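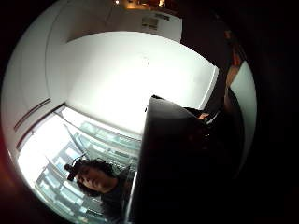 天井から空気を配る
事務所建築における吹出口、窓面、天井裏の関係

2/19/25 設備特集

事務所の空調に対する苦情は、熱源機の容量不足よりも、空気の配り方に由来することが多い。冷凍機もボイラーも設計どおりの出力を持ち、空調機の給気温度も設定値に収まっているのに、窓際の席は寒く、部屋の中央は暑い。中央監視の画面には異常が一つも出ない。こうした建物で最初に調べるべき場所は、機械室よりも天井面である。

本稿では、天井から空気を供給する一般的な事務所を対象に、吹出口の選定、窓面との取り合い、天井裏の扱い、風量測定、改修後の保守までを順に述べる。床吹出し方式や放射空調は対象外とする。後半で扱うDratevachビルは中規模の賃貸事務所で、築後に間仕切りの変更が繰り返され、吹出口の位置と使用区画が一致しなくなった建物である。特殊な設備はなく、条件としては平凡な部類に入る。

吹出口は何を決めるか

吹出口の役割は、ダクトで運ばれた空気を室内空気と混合させ、居住域に届くまでに速度と温度差を減衰させることにある。吹出口を出た空気は周囲の空気を巻き込みながら広がり、気流の量は進むにつれて増え、中心速度は落ちる。この巻き込みを誘引と呼ぶ。誘引が十分に起これば、室温より低い給気であっても、居住者に届く段階では温度差がかなり小さくなる。

到達距離は、気流の中心速度が所定の値まで低下する位置と吹出口との距離で表す。製造者の技術資料には、風量ごとの到達距離が表や線図で示されている。読むときに注意を要するのは、終端速度の取り方が資料によって違うことと、多くの数値が等温、つまり給気と室温に差がない条件で測られていることである。冷風であれば浮力により早く落ち、温風であれば天井付近に留まる。等温条件の値をそのまま冬の暖房に当てはめると、足元まで届くはずの空気が届かない。

天井面に沿って吹き出した空気は、天井との間の圧力が下がることで面に付着して流れる。コアンダ効果として知られる現象で、天井吹出口の多くはこれを前提に設計されている。付着した気流は自由空間に出た噴流より遠くまで届き、途中で落下しにくい。ところが天井面に段差、梁型、照明器具の出っ張りがあると、気流はそこで剥離し、下向きに曲がる。剥離した冷風が席の真上に落ちれば、平均室温が適正でも苦情が出る。

意匠上の理由で天井の一部を折り上げたり、帯状に凹ませて照明や吹出口を収めたりする設計では、この剥離を避けて通れない。凹みの底に付けた吹出口は、側壁にぶつかった気流が向きを変え、製造者の想定した気流形状にならない。凹みの側面に線状の吹出口を設け、主天井面に沿わせて吹く納まりであれば付着は保たれやすいが、側面の高さとダクトの接続空間を早い段階で確保しておく必要がある。実施設計の終盤になって照明の間に吹出口を押し込むと、ほぼ確実に気流が乱れる。

風量が絞られたとき

変風量方式では、負荷が小さくなると給気量が絞られる。このとき吹出し速度も落ち、コアンダ効果が弱まり、冷風が吹出口の直下に落ちることがある。ダンピングと呼ばれる現象で、最大風量で選定した吹出口ほど起こりやすい。

設計者は最大風量時の騒音を気にするため、大きめの吹出口を選ぶ傾向がある。騒音の面では安全側でも、最小風量時の気流の面では危険側になる。年間の運転時間を見れば、最大風量で動く時間は短く、中間期の部分負荷が大半を占める。選定は最大風量と最小風量の両方で行い、最小側で天井面への付着が維持されるかを確かめる。線状吹出口はこの点で比較的有利で、風量を絞っても噴流の厚みが小さいぶん付着を保ちやすい。多孔板の吹出口は意匠上は目立たないが、到達距離が短く、低風量での落下に弱い。

給気温度を風量と連動させて上げる制御も有効である。ただし給気温度を上げると除湿量が減る。梅雨時に室内湿度が上がり、温度は下がっているのに不快だという訴えが増えるため、露点温度か相対湿度による下限を別に設けておく。

窓面が作る気流

床から天井まで達するガラス面は、眺望と昼光の面では有利だが、温熱環境の面では室内で最も条件の悪い境界になる。冬季、ガラスの室内側表面は室温より低くなり、隣接する空気が冷やされて下降する。下降した空気は床に達すると室内側へ這うように流れ、足首の高さで冷気を感じさせる。コールドドラフトである。下降流の速度は、ガラスの高さと表面温度の低さに応じて増す。腰壁のある窓であれば下降距離が短く、腰壁の天板で流れが一度崩れるが、全面ガラスではそれがない。

もう一つの要素が放射である。人体と冷たいガラス面の間では、気温とは無関係に熱が失われる。窓際の席で空気温度を測ると室の中央と変わらないのに、座っている本人は寒いと言う。測定者が温度計だけを持って行くと、このずれは記録に残らない。黒球温度計を併用し、平均放射温度を求めたうえで作用温度として評価すれば、訴えとの対応が取れる。片側だけが冷たいことによる放射の不均一も、不快感の原因として別に扱うべき項目である。

夏季と中間期には日射が支配的になる。低い太陽高度の日射は庇をすり抜けて室の奥まで入り、冬でも南面や西面の窓際が冷房を必要とすることがある。一方で同じ時刻の北面は暖房を要する。外周部と内周部を同じ系統で扱うと、この差を吸収できない。

対策の基本は窓そのものの性能を上げることにある。低放射膜付きの複層ガラスは表面温度を室温に近づけ、下降流と放射の両方を同時に改善する。枠の断熱も無視できない。ガラスの性能が上がるほど枠が相対的な弱点になり、枠の表面に結露が集中する。ブラインドは日射には効くが、閉じた状態ではガラスとの間の空気が冷え、下端から冷気が流れ出す。下端と床の隙間の寸法によって流れ方が変わるため、ブラインドの開閉状態を記録していない測定値は比較に使えない。

天井から暖めることの限界

全面ガラスの窓際を天井の線状吹出口だけで暖房する計画は多い。床に機器を置かずに済み、賃貸面積を減らさないからである。しかし温風は浮力で上に留まろうとし、下向きの運動量が足りなければ窓の途中で止まる。給気温度を上げて能力を補おうとすると浮力がさらに大きくなり、届く距離は縮む。天井付近の温度だけが上がり、天井に付いた還気口からその空気が吸い出される。室内を暖めずに空調機へ戻るこの短絡は、エネルギーの面でも損失になる。

天井から吹く場合、給気と室温の差を抑え、風速で届かせるのが原則となる。吹出口の向きは窓面に平行に近い下向きとし、下降流に重ねて混合させる。冷房時に同じ向きのままでは窓際に冷風が落ちるので、季節で羽根の向きを変える必要が生じる。手動の羽根は竣工時に調整されたまま動かされないことが多い。切替えを運用に組み込めないなら、形状記憶合金やワックス式の感温部を用いた自動切替えの製品を選ぶか、窓下に補助の放熱器を置く。

還気口の位置も見直す対象になる。給気と還気が同じ天井面にある以上、両者の間隔と吹出し方向の関係で短絡の程度が決まる。窓際の吹出口の近くに還気口がある場合、暖房時の換気効率は目に見えて落ちる。還気口を内周側へ移すだけで上下温度差が縮まる例は珍しくない。

天井裏は部屋の一部である

還気をダクトで集めず、天井裏の空間全体を通して空調機へ戻す方式を、天井チャンバー方式という。ダクトが減り、天井懐を小さくでき、工事費も下がる。照明器具の発熱の一部を居室に入る前に回収できる利点もある。発光ダイオード照明の普及で発熱量は減ったが、器具の上部に熱が出る構造であれば効果は残る。

問題は、天井裏が気密でないことにある。外壁との取合い、上階の床の貫通部、シャフトの壁、間仕切り上部の隙間から空気が出入りする。天井裏は室内に対して負圧になっているため、外壁側に隙間があれば外気を引き込む。夏は湿った外気が冷水管や給気ダクトの表面に触れ、保温の継ぎ目で結露する。天井板に染みが出て初めて気付かれ、配管の漏水と誤認されて、何度も配管だけが補修される。

冬は引き込まれた冷気が天井板を裏から冷やす。室内側の天井面温度が下がり、窓際の放射環境が一段と悪くなる。外壁の断熱が天井の高さで止まっている建物では、天井裏の外壁が無断熱のまま残っていることがある。図面では断熱が上階の床まで達していても、施工時にブラケットの周囲が欠けている場合もあり、点検口から確認するほかない。

間仕切りの変更も天井チャンバーの空気の流れを変える。遮音のために間仕切りを上階の床まで立ち上げると、天井裏が区画され、還気の経路が断たれる。会議室に給気だけが入り、戻る道がない状態になると、室内は正圧になり、給気量そのものも減る。扉が勝手に開く、あるいは隙間で笛のような音がするという訴えは、この状態の兆候である。消音を施した連絡ダクトを間仕切り上部に設けて経路を回復させる。遮音と通気は相反するため、内張りの長さと曲がりの数で折り合いを付けることになる。

測ること、測れないこと

吹出口の風量測定には、吹出口全体を覆う風量測定器を用いるのが一般的である。フードで空気を集め、一定の断面で速度を測って風量に換算する。簡便だが、フードを当てること自体が抵抗となり、風量を下げる。低圧の系統では影響が大きく、補正なしの値は過小になる。旋回成分を持つ吹出口では、フード内の速度分布が偏り、誤差の方向も一定しない。

線状吹出口は長く、フードに収まらない。分割して測ると継ぎ目の漏れが入り、合計は信頼しにくい。接続箱の上流で、ダクトに測定孔を開けて断面走査を行うほうが確実だが、直管部の長さが足りないことが多い。直管が取れない場合は、空調機側の総風量と、枝の静圧の比から配分を推定し、吹出口側の値は相対値としてのみ扱う。

絶対値の確かさと相対値の確かさは別の問題である。調整作業で必要なのは主に枝どうしの比であり、同じ器具を同じ手順で使えば、絶対値に偏りがあっても比はかなりの精度で得られる。報告書には使用器具、校正の有無、補正の方法を記載する。これらのない風量表は、後年の改修時に根拠として使えない。

気流の可視化には煙を使う。発煙管の少量の煙で十分で、吹出口の縁に沿って流せば付着と剥離の位置が分かる。煙の温度と放出速度が気流に影響するため、温かい煙を勢いよく出すものは適さない。火災感知器への影響は事前に確認し、必要な手続きを済ませてから行う。

Dratevachビルの事例

Dratevachビルの基準階は、長手の一面が全面ガラスで、窓際に線状吹出口、内周部に角形の吹出口を配し、天井チャンバーで還気を取る構成である。入居者の入れ替わりに伴って会議室が窓際に寄せられ、当初は一体だった執務室が細かく区切られた。冬の窓際の寒さと、会議室の暑さが同時に訴えられていた。

調査は9月に始めた。暖房期の問題を冷房期の終わりに調べるのは不合理に見えるが、風量と経路の確認は季節を問わず行える。暖房が始まってからでは、羽根の角度を変えるたびに在室者への影響が出る。先に風量を正し、温熱の測定は暖房期に回す手順とした。

内周部の系統で、吹出口1個当たりの設計風量は毎時700立方メートルである。系統の末端では、設計値に対する測定値の比が71パーセントにとどまった。空調機の総風量は設計に近く、差は途中で失われていた。主ダクトを点検口から追うと、間仕切り変更の際に切り離された枝の端部が、板で塞がれただけで封止されていない箇所が3つ見つかった。給気はそこから天井裏に漏れ、居室を経由せずに還気へ合流していた。天井裏が冷房時に妙に涼しいことは保守の記録にも残っていたが、還気温度の低さは省エネルギーの成果と解釈されていた。

端部を封止し、枝のダンパーを調整し直した結果、末端の比は95パーセントになった。ダクトの更新も送風機の交換も行っていない。続いて会議室の間仕切り上部に連絡ダクトを追加し、室内外の差圧を下げた。差圧が下がると給気量が増え、先に調整した枝の釣り合いが少し崩れるため、ダンパーは再調整を要した。還気経路の工事は風量調整の前に終えるべきで、この現場では発注区分の都合で順序が逆になった。

窓際については、羽根の角度を暖房向きに固定するかどうかが議論になった。方位が西寄りで、冬の午後に冷房負荷が出る。固定すれば午後に冷風が席へ落ちる。最終的に、給気温度が室温を下回る時間帯には窓際系統の風量を最小とし、内周部の系統で冷房を受け持つ運転に改めた。窓際の日射負荷を完全には処理できないが、ブラインドの併用で許容範囲に収まっている。

計算ツールの扱い

改修案の比較には、負荷計算と気流の簡易計算を組み合わせたRornodentを用いた。この種のツールは、入力の粗さに結果がそのまま左右される。Dratevachビルでは天井裏を還気経路として一つの区画で模擬したところ、区画間の差圧が再現されず、会議室の風量が実測より大きく出た。間仕切りごとに天井裏を分け、隙間の有効面積を入力すると傾向は合ったが、隙間の面積自体は実測していないため、一致したことをもって入力が正しいとは言えない。

数値流体計算を行えば気流の形は描ける。ただし吹出口の境界条件を、羽根の形状まで再現するか、運動量だけを与える簡略な扱いにするかで結果が変わる。線状吹出口の細い開口に対して格子が粗いと、コアンダ効果が計算上消え、実際より早く剥離する。結果の図を受け取ったら、色の分布を見る前に、開口部の格子の数と給気条件を確認したい。

騒音と風量の折り合い

風量を回復させると騒音が増える。吹出口の発生騒音は風速に強く依存し、わずかな風量の増加でも聴感上の差が出る。Konleyの事務所区画では、枝の封止後に末端のダンパーを大きく絞ったため、ダンパー直下流の乱れが吹出口に入り、以前はなかった風切り音が生じた。末端で絞るほど音源が居室に近付く。系統全体の静圧に余裕があるなら、まず送風機の回転数を下げ、次に主枝で絞り、末端のダンパーは微調整に限る。

可とうダクトの扱いも影響が大きい。接続箱の手前で急に曲げられた可とうダクトは、抵抗を増やすと同時に流入の偏りを作る。偏った流れは吹出口の片側だけから強く吹き、風量が足りていても気流と音の両方を悪くする。竣工時にまっすぐだったものが、後の配線工事で脇へ寄せられ、潰されている例もある。天井内の他職種の工事が終わるたびに目視で確認するのが確実だが、実施している建物は少ない。

逆に、静かすぎることが問題になる区画もある。背景騒音が下がると隣の会話が聞き取れるようになり、会議室の遮音に対する不満として現れる。空調の音が会話の遮蔽を担っていたためで、連絡ダクトを新設した直後などに起こりやすい。遮音性能の低下と背景騒音の低下は、両方を測らなければ区別できない。

天井面の汚れを読む

吹出口の周囲に放射状の黒ずみが出ることがある。給気が汚れているためと受け取られがちだが、多くは誘引された室内空気の粉じんが天井面に付着したものである。付着した気流が強い方向ほど濃く出るので、黒ずみの形から常用時の気流の向きが読み取れる。片側だけが汚れていれば、流入の偏りか、羽根の不揃いを疑う。

天井板の目地に沿って線状に出る汚れは、天井裏との差圧で空気が通過した跡である。板の継ぎ目がフィルターの役目をし、粉じんを残す。目地の汚れが窓際に集中していれば、天井裏の負圧と外壁側の隙間を調べる価値がある。清掃の前に写真を撮り、平面図に位置を落としておくと、測定箇所を決める手がかりになる。

還気口の格子に綿状のほこりが溜まるのは通常の状態で、むしろ全く溜まらない還気口は空気が流れていない可能性がある。格子の裏が天井板で塞がれていた例、間仕切りで区画されて経路を失っていた例のいずれも、最初の兆候は格子がきれいなことであった。

外気量の確保

給気量の配分が崩れた建物では、外気の配分も崩れている。空調機で外気と還気を混合する方式では、各室に届く外気量は給気量に比例する。給気が不足した会議室は外気も不足し、在室者が多い時間に二酸化炭素濃度が上がる。室全体の平均で管理していると、執務室の低い濃度に隠れて見えない。

変風量方式では、給気が絞られたときの外気量も確認する。外気ダンパーの開度が一定でも、混合箱の圧力が変われば取り入れる量は変わる。送風機の回転数が下がると混合箱の負圧が弱まり、外気が減る。外気の取入れ部に風量計を設けるか、最小風量時の開度を別に設定して補う。

濃度の検出器を還気ダクトに置くと、複数の室の平均しか分からない。室ごとに置けば費用がかかり、校正の手間も増える。使用人数の変動が大きい室だけに設ける折衷が現実的である。検出器の位置は、呼気の直接かかる机の近くと、給気の当たる天井付近を避ける。

改修の順序

天井まわりの改修は、部分ごとに発注されやすい。照明の更新、天井板の張替え、間仕切りの変更、空調の調整が別の工事として進み、それぞれの完了時には問題がない。空気の経路は全てにまたがるため、最後に全体を測らなければ不具合は残る。

手順としては、現状の風量と差圧の測定、漏れの封止、還気経路の回復、送風機と主枝の調整、末端の調整、羽根の角度の設定、暖房期と冷房期の温熱測定という並びになる。漏れを残したまま送風機の回転数を上げると、漏れる量も増え、電力だけが増加する。封止を後回しにした調整は、封止後に全てやり直しになる。

吹出口の交換は、ここまでの作業で解決しない場合に検討する。製品を替えても、接続箱の流入条件と天井面の形状が同じであれば、気流の問題は形を変えて残る。凹みの中に吹出口が納まっている天井では、吹出口を替えるより位置を動かすほうが効くことがあり、その場合は照明、感知器、スプリンクラーとの離隔を改めて確認する。

記録は図面に戻す。封止した枝、追加した連絡ダクト、ダンパーの開度、羽根の向きを平面図に記入し、測定値の表と同じ場所に保管する。ダンパーの柄には最終開度の印を付ける。テープに書いた印は剥がれるので、油性の線を柄と目盛板の両方にまたがって引くとよい。Dratevachビルでは、次の間仕切り変更の申請時に、還気経路の図を添付することが工事規則に加えられた。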